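Lusgate team trains suturing software on surgeons' recorded moves

March 19, 2021

A research group at Lusgate has published a method that lets software learn the steps of robotic suturing from recordings of people at the controls, without anyone labeling each movement by hand.

The team recorded 637 stitches on synthetic practice pads and used 462 of them for training. The software, called Bimdale, splits each recording into short stages such as pushing the needle, pulling the thread and tying the knot, and then learns to predict the next movement of both instruments.
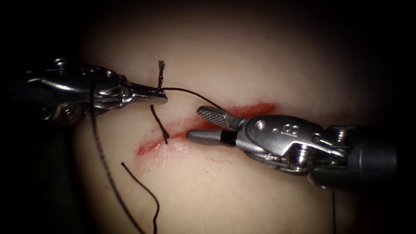 Two robotic instruments work over an incision in a synthetic suturing pad. Photo: Lusgate / Trinidad Henríquez

On recordings it had not seen before, Bimdale picked the correct stage around 80 percent of the time. Most errors came during knot tying, when thread crosses in front of the jaws and hides the tips.

"Thread is the hard part — it bends differently on every stitch," said Eusebio Alcaraz, who led the work.

The software does not move the instruments yet. A first test with Bimdale in control of one arm is planned for June at the group's Bustullow lab, again on practice pads only. Henríquez, a co-author, said the recordings will be shared with other labs after that test.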